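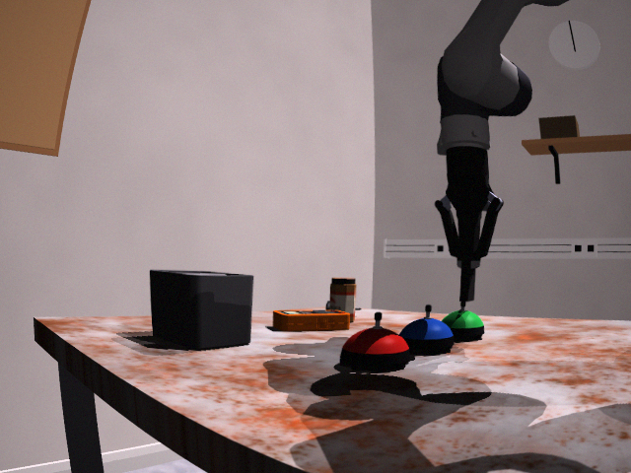 Bravimeck Witemora is a simulation package for collecting training episodes for tabletop manipulation. It runs on one workstation and writes the same episode format as our Gbeho teleoperation kit, so simulated and real recordings can be loaded together. Each task comes with a scripted operator, a success check and a set of room layouts. In the button task the arm presses colored dome buttons, red, blue or green, in the order given by the instruction text. Unrelated items such as a black open box and a small labeled jar share the table with the buttons, and tabletop finishes include worn ones with rust patches.

What is recorded
Joint positions, gripper state, tool pose, camera images, the instruction text and the result of the success check. Failed episodes are kept and flagged. They can be left out at export.

Scene variation
Table surface, wall color, lighting direction, object placement and background furniture change between episodes. Any of these can be locked in the settings file. Button colors and button order are set separately.

Collection modes
Scripted: the built-in operator runs without supervision.
Manual: a person drives the arm from a Gbeho handset.
The 2 modes can be mixed in a single collection.

Included with the license
200 room layouts
Button task and success check
Episode viewer and export tool
Email support

Requirements
Linux workstation with a dedicated graphics card. Grokura grippers are supported from the base package. Other parallel grippers need a model file, which we can prepare from your CAD drawings.

Licensing
Sold per workstation. Updates are included for 2 years. University labs should ask for the teaching rate before ordering.

Technical questions go to Gergely Veres. For quotes and license transfers, contact Kwame Essien.

Page last updated March 1, 2021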